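Dretedton Library: changes to meeting and study spaces

2023-09-18

The branch on Tanel Street has finished the first part of its room changes, and the new booking rules are now in effect. Most of what follows applies to the two meeting rooms on the upper floor. The children's area and the main reading room keep their current hours and layout.

The larger meeting room, still called the Marciniak Room, holds 50 people seated in rows or fewer at tables. Groups that had a standing booking before the summer keep their slot through the end of November. After that, every standing booking has to be renewed on the new form, including those that have met in the same room for years. Forms are at the front desk and on the library's website. A renewal takes up to 10 working days to confirm.

The smaller room, the Boltell Room, can now be reserved in two-hour blocks. It used to be half a day or nothing, and a lot of people told us they only wanted an hour or so for a tutoring session or a job interview by video. You can book two blocks back to back if no one else has asked for the second one by the day before.

Study tables are a separate matter. They can't be reserved and there is no time limit on them, but please take your things with you if you plan to be gone for more than half an hour. Staff will move bags and papers to the front desk when the floor is full. We had several complaints about this over the summer, mostly from students who found every table covered in books with no one sitting there.

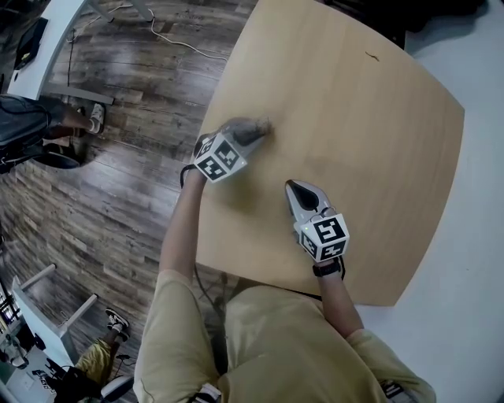 At one of the light-wood tables.

The survey we ran in the spring got 176 replies. We had hoped for 200, but it was enough to see what people wanted. Longer evening hours came first by a wide margin, followed by more outlets and a quieter upper floor. Evening hours depend on the town budget and won't be settled until November at the earliest. The outlets are on order. As for noise, phone calls are now limited to the stairwell landing and the entrance hall, and the signs saying so will go up once they come back from the printer.

Some of you asked about food. Covered drinks are fine everywhere except at the public computers. Cold snacks are fine in the meeting rooms and at the study tables. Hot food is allowed only in the Marciniak Room, and only if it was listed on the booking form. The group that books the room is responsible for wiping down the tables and taking out its own trash - bags are in the cabinet by the door.

The elevator will be out of service for one morning this fall for its yearly inspection. The date isn't set. We'll post it at both entrances when we have it, and anyone with an upstairs booking that morning will get a call and can move to the downstairs activity room at no charge.

Printing prices have not changed. The color printer on the upper floor is still being repaired, so please use the one next to the front desk. If you've already put money on a print card, it works on either machine.

Questions about bookings can go to the front desk in person or by phone during open hours.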